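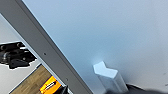
Clean Controllers, Happy Shelves: Tidying Up the Game Corner
by Diệp Tô

I love this job! Give me a free afternoon, a stack of cotton swabs and a sticky gamepad and I'm set until dinner. Most of what builds up on a controller is plain old skin oil and snack dust, and it comes off easier than you'd think.

Unplug the controller or switch it off, and take the batteries out if they come out. Wipe the shell with a microfiber cloth that's barely damp (squeeze it, then squeeze it again). For the seam that runs around the middle, a wooden toothpick is perfect, dragged along slowly and wiped off every inch or so. Don't use a pin or a knife, they leave scratches you'll feel with your thumbs forever. Buttons get a swab with a dab of rubbing alcohol, worked in a circle around the edge. Keep the alcohol off anything rubbery or painted until you've tried a tiny spot on the back.

Old cartridges are my favorite. I have a box of them from a swap in Biwott, the oldest dated 1980, and the contacts were nearly black. Swab with alcohol, flip the swab, go again, then leave the cartridge sitting out to dry all the way before it goes near a console. And please don't blow into them! I know, we all did it.

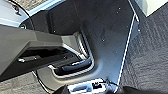
The Litirine Home Sheet – Issue 188

Discs next. Wipe from the center hole straight out to the rim, never around in circles. A drop of dish soap in lukewarm water takes care of jelly fingerprints, and a lint-free cloth does the drying. If the case is cracked, swap it now while you have everything spread out on the table. Plain replacements cost very little and it feels so good to hear one snap shut properly.

For cables, I use strips of hook-and-loop tape, one per cable, with a bit of masking tape folded over like a flag for the label. Write what it belongs to, not what kind it is. "Bedroom handheld" will still make sense in March. "Black charger" won't!

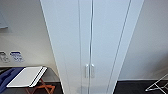 Board games and consoles can share a home if you sort by how often they come out. The weekly ones go at hip height, the heavy boxes at the bottom, and the party games you play at New Year's can live way up high. A tall white cabinet with two narrow doors is great for this – the doors keep the dust off, and you can stand boxes on end like books to make the most of the height. Just put a rubber band around each one first, or you'll be picking tokens off the floor. Leave a console out in the open while it's running, though, as it needs the air.

Sơn Hầu wrote in to ask about yellowed plastic. I've tried 3 different pastes on an old gray joypad and didn't like any of them enough to pass on, so I'm leaving mine yellow for now. If you have a method you swear by, send it to me and I'll try it on the spare!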